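Home › Kitchen › Storing and Using Up
Reading time: 5 minutes

Keeping summer vegetables past the end of summer

By Lụa Giáp

By October 2026 most of what came off our plot in Karngate was in the kitchen, and a fair amount of it was in the wrong place. I had tomatoes in the fridge, squash on a damp floor and a bag of peppers I had forgotten. These are the rules I have gone back to. Most of them came from my mother-in-law, who ran the vegetable counter at Lã until it closed.

Sort before you store

Go through everything the day it comes in. Anything split, bruised or nibbled goes in a bowl to be eaten first. Don't wash the rest. Brush off the soil with a dry pastry brush and leave the stalks on. A squash without its stalk will rot from the top, usually when you have stopped checking it.

Aubergines

Aubergines don't like the cold. In the main part of the fridge they go brown inside and the skin pits. If your kitchen is cool, leave them out of the sun and away from the bananas and apples, and use them within 3 days. In a warm kitchen, wrap them loosely in paper and put them in the door of the fridge, where it is least cold.
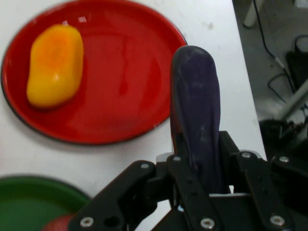
Purple aubergine beside a red plate.

Press the skin with your thumb. It should spring back. If the dent stays, cook it that day. Brown seeds mean it will taste bitter, and salting won't do much for it. A young one needs no salting at all, whatever the old books say. Slice it, brush it with oil on both sides and put it in a hot oven. If you pour the oil into the pan it will drink the lot.

For the freezer, cook them first. Roast them whole, scrape out the flesh, drain it in a sieve and freeze it flat in bags. Raw slices come out like wet sponge.

Tomatoes

Keep them out of the fridge until they are fully ripe. Stand them stalk end down on a tray, not touching. Green ones go in a drawer with a ripe apple and should be looked at every other day. Once they are ripe and you can't keep up, the fridge is fine, but take them out an hour before eating.

Work on a clear surface

I used to do the sorting on the draining board and lost half of it down the back. A table is better. Put out one plate for what is being eaten this week and another for what is going in the freezer, and leave enough room between them to chop. Pale worktops show up juice and grit, so you do at least wipe them.

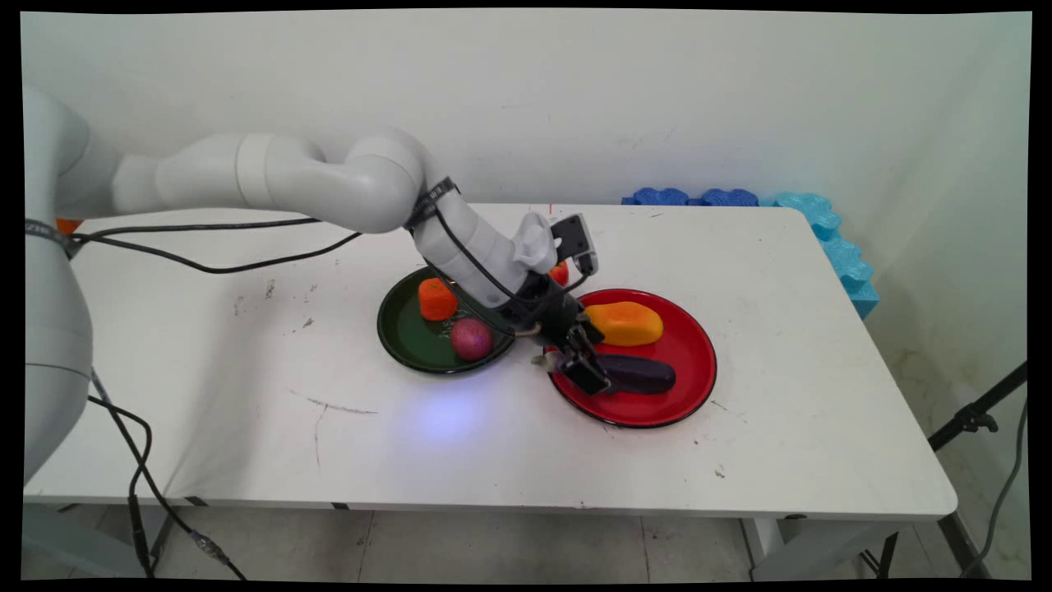 Plates out on the white table, with the aubergine at the red one.

Beetroot stains should be seen to straight away. Bicarbonate of soda and a little water, left for 5 minutes, then wiped with a damp cloth. Don't use it on oiled wood, it leaves a dark patch. For that I use lemon and salt, and oil the spot again when it has dried.

Potatoes and other roots

Potatoes want dark, cool and dry, in a paper sack with the top folded over. Keep them away from onions. I bought a slatted box from Avside for ours and it has been good, though the lid sticks. Check the sack every fortnight and take out anything soft, because one bad potato will spoil the ones it touches. Small sprouts can be rubbed off. Green patches should be cut away deeply, and a potato that is green all over goes in the bin.

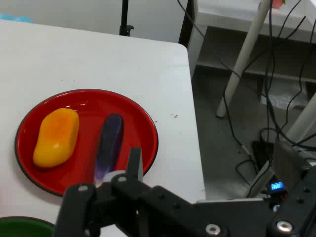
Children will help with the sorting if you give them a job with a clear end to it. Mine started with the potatoes, as they are hard to damage. Before they were trusted with real ones they practised with toy vegetables, and a round red plate with a yellow-orange one and a long purple aubergine on it is enough to teach "these two keep differently". Then swap in the real thing, and show them what a soft spot feels like.

Squash

Cure them first. Ten days somewhere warm and airy, turned once, and the skin hardens. After that a cool bedroom is better than a shed. Osurska, the small grey sort we grow, lasted until the end of March on top of a wardrobe — the orange ones were finished by New Year.

Peppers

Fridge drawer, dry, in a cloth bag. Wrinkled ones are fine for cooking. To freeze, take out the seeds, slice, spread on a tray for an hour and then bag them up. No need to blanch.

Filed under: Vegetables, Storage, Autumn jobs

Contact | Copyright Lụa Giáp | Back to top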